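*Updated April 27, 2019*

# Planning the equipment budget for a hand-held gripper station

So you want to teach robots to do small bench jobs, and you've worked out that people holding grippers can record the work a lot faster than people steering arms. Great! Now somebody wants a number from you. I've put together the budget for our stations at Pliltholm, and this page is the order I'd do it in if I were starting again tomorrow.

## Step 1: Pick the task before you open a catalog

Almost every cost follows from the task. Ours was plugs and power strips, and once that was written down the list got shorter in a hurry. We knew we needed two grippers per station, a table big enough for a strip and its cord, and fingers that could manage a plug.

Write one sentence that says what the hands will do. Then list every object they'll touch and put those on the budget too. They're cheap, but you'll want spares in more than one style, and they have a way of arriving last. 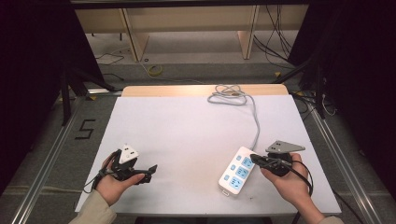

*Two grippers, one power strip, and a cord with plenty of slack.*

## Step 2: Split the list into "wears out" and "stays put"

I keep two columns. The stays-put column is the table, rails, stands, curtains and recording computer. You buy those once and depreciate them. The wears-out column is fingers, cables, clips, tape and whatever the task chews through.

Our first draft had 77 lines in a single column, and it was impossible to argue with because it was impossible to read! Splitting it took an afternoon, and the approval came back the same week.

A few lines people forget:

- floor tape and table markers
- a second set of gripper cables, in the length you use
- connectors for those cables
- a white board or other plain top, plus one spare
- shipping both ways for anything that might go back for repair

## Step 3: Get quotes that match each other

We asked Flakov and Oral to quote grippers. The two replies looked miles apart until I noticed that Flakov had included fingers and cables and Oral hadn't. Send every supplier the same sheet with the same lines and ask them to fill in each one, even if the answer is zero. Ask for the price of a single replacement finger as well. That line told me more than the headline price did.

Lead time goes on the sheet too. We ordered in January and the grippers arrived well ahead of the mounting plates, so the grippers sat in a drawer. I'd happily pay a little extra now to have both show up together.

## Step 4: Budget by the hour of recording

My favorite part! Take the hours you expect to record, divide them by the life you expect from each wearing part, and round up. For our first block we planned 323 hours on 3 stations. Any part with a shorter life than its share of those hours gets bought in multiples, up front, on the same order.
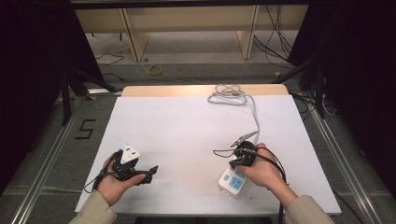
Wissam Boutros wrote in after the first version of this page to say that hours are the wrong unit for cables. His group counts sessions, because their cables fail at the connector from being plugged and unplugged, and a long session does them no more harm than a short one. I've tried it both ways since then and I now use sessions for cables and hours for everything else. Thank you, Wissam!

## Step 5: Price the fingers as a consumable

Fingers are where I was furthest off in my first budget. I had them down as part of the gripper, bought once, and I'd set nothing aside for a finish that gets rubbed or a tip that stops meeting its partner cleanly. Now each station starts with 7 spare pairs and a small log sheet. When you inspect a pair, open it wide over a plain pale surface and look along the top edges: the right finger on this one has light specks and scuffs running along its rounded upper edge. Scuffs like those go in the log with the session number. They don't trigger a replacement by themselves, but a column of them gives you something solid to base next year's order on.
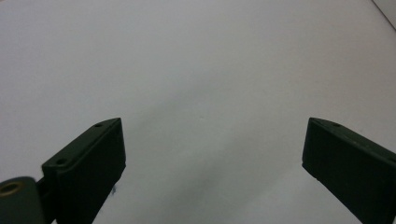 Contingency is the last line on my sheet, and I keep it separate for each of the two columns. The stays-put money can be released as soon as the station is up. The wears-out money stays locked until the recording block is done. Sawsan Salameh set ours up this way on the Urnness project, and it has saved me a lot of awkward emails. I also name the parts I expect it to go to, starting with the fingers. Both of them have small round holes in the top face, so I price any hardware that goes with the fingers on the same line and never have to go back for a second approval over a bag of screws.

## Step 6: Send it in

Put the total on page one, the two columns on page two and the matched quotes behind them. Add the one-sentence task from Step 1 right under the title. If your approver has never watched a recording session, invite them over to try the grippers for ten minutes before they read it. Ours stayed for an hour and asked when we were ordering the next station.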